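Corkorari bin picking software: progress report to Hakham
Reporting period ending January
Prepared by Lorraine Nepia, software lead

1. Where we are

The work in this period was all on the software side. The perception node, the grasp planner and the logging tools have been moved onto one release, and the old split between the bench build and the demo build has gone. Two of the three items carried over from the last report are closed. The third, recovery after a failed grasp, is still open and is covered in section 4.

2. Perception and calibration

The wrist cameras are now calibrated by a single script which writes its result straight into the robot description. Before this the values were copied by hand and we lost several days to a sign error. The script also stores one view from each wrist camera with the fingers closed, so that the finger mask can be checked by eye before a session starts.
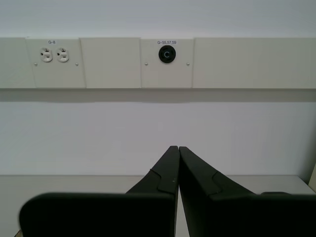

The mask is used to remove the gripper's own fingers from the image before segmentation. In the last release it was a fixed polygon. It is now worked out from the joint reading, so it follows the fingers as they open. False detections on the fingers have dropped a good deal, though strong side light can still bring them back.

Latency from image to segmented objects is 72 ms on the bench computer. The target in the plan was lower than that, but the planner waits for the arm to settle in any case, and we do not propose to spend more time on it.

3. Grasp planning in open boxes

The planner takes the box walls and flaps as obstacles and looks for approaches that keep both fingers clear of them. Walls are handled well. Flaps are harder, as they bend and are not where the model expects them. Hala Fawzy has added a margin around each flap that grows with the uncertainty of the fit. This has made the planner slower to accept a grasp and we are still tuning it.

Objects close to a wall or close to each other remain the main source of rejected plans. When no approach is found, the planner now returns the reason (wall, flap, neighbour or reach) where it used to return only a failure code.
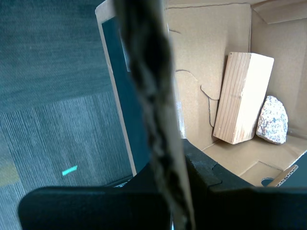

Figure 1. Wrist camera view of a wooden block and a speckled rock in an open cardboard box.

We logged 400 planning requests with the new reason codes. Of these, 190 were rejected on the first attempt, most often with the code "neighbour". Hala is writing a second pass that tries a small push before planning again. It runs in simulation only at present.

4. Supervision and recovery

The supervisor process has been rewritten as a state machine with a plain text log. Each change of state is written with the time and the cause, and the log can be replayed against recorded camera data. Hinds asked for this at the last review and their engineers have had a copy of the replay tool.
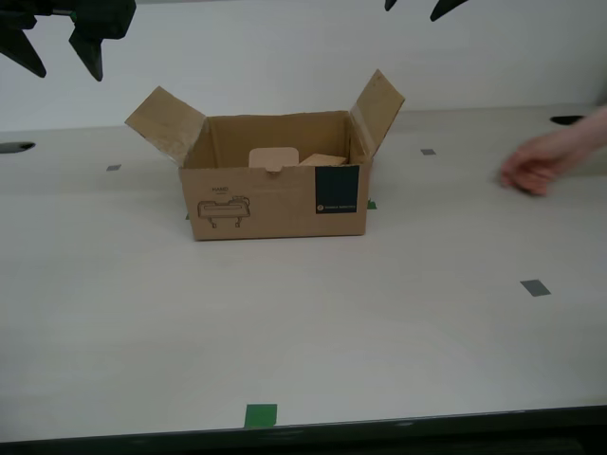
Pausing and resuming is the part that still needs work. On resume the supervisor takes a new image and compares it with the last one before the pause. If the box has shifted it should plan again from the start, but small shifts are sometimes missed and the old plan is kept. The threshold is set by hand for now. Until this is fixed, operators have been told to clear the plan after every pause.

Recovery after a dropped object works when the object stays in the box. If it lands outside, the supervisor stops and asks for help. We had planned to handle this case too and have moved it to the next period.

5. Changes to the plan

The Biltum simulation licence was renewed late, so the regression tests were off for part of the period. They are running again. We ask that the date for the recovery milestone be moved back by up to one month. There is no change to the budget.

6. Next period

Second pass with push, on the bench.
Automatic threshold for the resume check.
Recovery for objects outside the box.
Operator notes for the replay tool, with comments from Hinds included.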